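Teaching a Homemade Gripper Arm to Pick Up Cardboard Boxes

I've been building a small gripper arm in our shared workshop over at Oltley since the back end of winter, and the question I get most from other members isn't about the motors or the wiring. It's about boxes. Plain old shipping boxes! Everyone assumes they're the easy thing to grab, and then everyone tries it and crushes a corner or shoves the box clean across the bench.

So this page is the box part. I'm going to assume your arm already moves, you've got two fingers on the end of it that open and close when you tell them to, and you can record and replay a motion somehow. If you're not there yet, my earlier page on the Mevetti (that's the name of my arm, it was my grandmother's cat's name, don't ask) covers the frame and the joints.

What you'll need

A working arm with a two-finger gripper
Two or three cardboard boxes in different sizes, at least one of them beat up
A flat, light-colored work surface
Masking tape and a soft pencil
Thin rubber sheet, or a bicycle inner tube you don't mind cutting up
A kitchen scale
A free afternoon, and probably a second one

Step 1: Pick your boxes

Start small. The box you want first is one your gripper can straddle with room to spare on both sides, and it should be closed and taped. An open box flexes when you squeeze it, and you'll end up chasing two problems at once.

Weigh it and write the weight on the bottom in pencil. I put a bag of rice in mine so it wouldn't skate around like a hockey puck. Too much rice is as bad as none, though, because the weight slides to one end as soon as the box tips. I ended up packing the rice tightly between wads of newspaper and that was much better.

Keep an ugly box in the rotation from the beginning. I made the mistake of training on one pristine box for a whole week, and when I finally swapped in a box with a peeled label and a soft corner, the arm missed it nearly every time. My numbers were all tuned to crisp edges.

Step 2: Set up the surface

I like white. If you use a camera to find the box, tan on white is about as friendly as it gets, and if you're steering by eye you'll appreciate it too. A shiny surface will throw glare back at the camera, so go over it once with the lights you plan to use and see what you get. Ours picks up little sparkles in certain spots and I had to raise my brightness cutoff a touch.

Now shadows. This one got me for days. The arm casts a shadow, the fingers cast a shadow, and so does any shelving you have near a light. My box finder was a very simple one (anything darker than the table is a box, basically) and it kept reporting a lovely big box where there was only the shadow of the wrist. Two things fixed it. I switched from looking for dark to looking for brown, and I told the program to ignore anything without at least one straight edge. You could also hang a bedsheet under the lights. I tried it, it works, it also makes the place look like a field hospital.

Mark a home corner on the surface with masking tape. Every test starts with the box on that corner. Later you'll put it down any old way, but for now you want to know that if the arm misses, it's the arm.

Step 3: Get your fingers right

My first fingers were hard plastic, flat on the inside, and slick as anything. They'd close on the box and it would slowly slide out the bottom as the arm lifted, like a bar of soap. What helped:

Glue a strip of rubber to the inside of each finger. Inner tube is great. Rough it up with sandpaper first and let the glue cure overnight.

Round off the fingertips. A square tip catches on the edge of a flap and peels it right open.

Check that the fingers meet evenly. Close them on a folded sheet of paper and tug. If the paper pulls out easily at one end and sticks at the other, you've got a twist, and you need to shim it before you go any further.

Don't go crazy with grip strength. Cardboard is strong on its edges and weak in the middle of its faces, so squeeze near an edge or a corner where you can. I tested by raising the closing force 5 percent at a time until the box lifted without slipping, then stopped there. On a bigger motor you may want smaller jumps.

Step 4: Teach the approach

Split the motion into pieces and save each one on its own. I use four: hover, line up, close, lift. It's tempting to record one long swoop from start to finish (I did, it looked wonderful, it worked once) but when something goes wrong you have to redo the whole thing.

Hover is straight above the box with the fingers open. Leave more height than you think you need.

Line up is the fussy one. Bring the fingers down beside the edge you want and pause. I put in a full 5 seconds while I was learning, so I could lean over and check the gap before anything closed. You can shorten it later. Keep one hand on the stop switch the entire time, and keep the other hand out of there completely.

If a second box is nearby, come in from the side away from it. The arm doesn't know about its own elbow, and a box that's taller than the one you're after will get walloped.

Close should be slow. If the box moves when the first finger touches, your lineup is off center, so back up, nudge it over and save again. A little shuffle is fine. A big shove means the second finger will meet the box at an angle and ride up over the edge.

Lift goes straight up. Don't swing until the box is well clear of the table.

Step 5: Add a second, bigger box

Once the small one is behaving, bring in a big box and leave it where it'll be a nuisance. Mine goes along the far side of the table. The arm isn't supposed to touch it at all, it's only there to be in the way, and you'll learn a lot about how wide your elbow really swings.

This is also where scruffy cardboard earns its keep. Torn fibers, old tape and dark seams all look like edges to a camera. My finder kept locking on to a tape line and announcing a long skinny box that didn't exist. I ended up asking it for the outline first, and only then for lines inside the outline, and throwing the inside ones away.

Run it over and over, moving the small box a little each time. I do batches of 15, and I don't change a single setting in the middle of a batch, however much I want to. My log is just a text file with a line for each try, and it's at 1,792 lines now. I'd love to hit 2,000 before I take the wrist apart to replace the bearings.

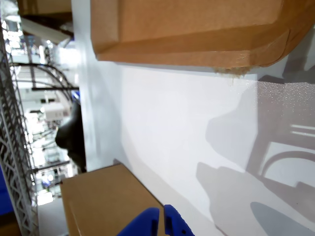
Mali Pritchard wrote in after I posted the first draft: I'd come in lower on the small box. With the tips that high up the side you're squeezing the part right under the flaps, and it caves on anything that isn't packed full. I dropped mine to a third of the way up and quit losing boxes on the lift. You do have to watch for the fingers scraping the table, so I put a felt pad under each tip.

I tried that the same evening and she's right, at least for half-empty boxes. For a full one I couldn't tell any difference. The felt pads are staying on either way — they're cheap and they've already saved the table from a couple of good gouges.

When it goes wrong

The box slides away before the fingers close. Your surface is too slick or the box is too light. Add weight, or lay down a rubber mat and redo your table height in the program. The mat is thicker than you think.

One finger closes before the other. Check the linkage for a loose screw. On mine it was always the same screw, so it got a dab of thread locker.

It grabs fine but drops on the swing. Slow the swing down, then look at your rubber strips. Cardboard sheds a fine dust, and once the rubber is coated it stops gripping. Wipe the strips with a damp cloth between batches and let them dry.

The camera finds two boxes and there's only one. Shadows again! Go back to Step 2.

The arm stops short of the box. Cold grease, in my case. The workshop is chilly first thing, and the shoulder joint needs a few warm-up sweeps before it'll reach where it did the night before.

Next I want to get the small box stacked on top of the big one, and so far I've got it up there but never square. If you've managed that with a two-finger gripper, leave a comment and tell me what you did about the wrist angle.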